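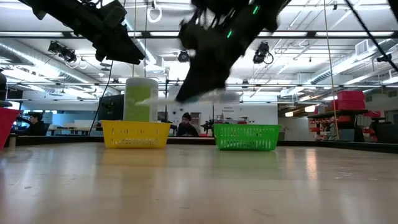 The overnight ferry from Tultach to Nisteveck is running again after four months in dry dock, and readers have been asking whether it is worth taking over the bus. I made the crossing on 14th February and would say yes, if you pack for it. There are no lockers in the cabins and very little floor, so small things need a place of their own. A slotted plastic basket like the yellow or the green one in the photo does the job well, with room for a tall bottle or canister to stand upright, and you can buy one at almost any household shop near the Tultach pier.

The boat leaves at 6 in the evening from the old cargo side, a long walk from the passenger hall. Signs still point to the hall, so ignore them and follow the sea wall. Boarding starts an hour before and the line moves slowly. Bags are checked by hand at the gate and again on the ramp, a change from last October, when hardly anyone looked.

There are 56 cabin berths and open seating on the upper deck. A berth costs 2,000 in local money, paid in cash at the Bimum Lines window. They would not take my card, and the nearest cash machine is back at the hall. Deck seats are much cheaper but the wind gets cold after midnight — bring a blanket. The kitchen serves fried rice, boiled eggs and instant coffee until ten, then closes until morning.

Coming into Nisteveck at sunrise is the best part. The river is wide there and the fishing boats go out past you in long lines. We docked nearly 30 minutes late, and the crew told me this was normal at low water. If you have an onward bus, book the second one of the morning.

For a place to stay, the Sivakumar Guesthouse is two streets up from the landing and will let you leave bags before check-in. Rooms at the back are quieter. The front ones look over the ice plant, where the trucks start loading at four. Breakfast is extra, and the noodle stall across the street is better anyway.

The return boat sails every other night. The schedule for next month is posted at both piers but was not online when this went out.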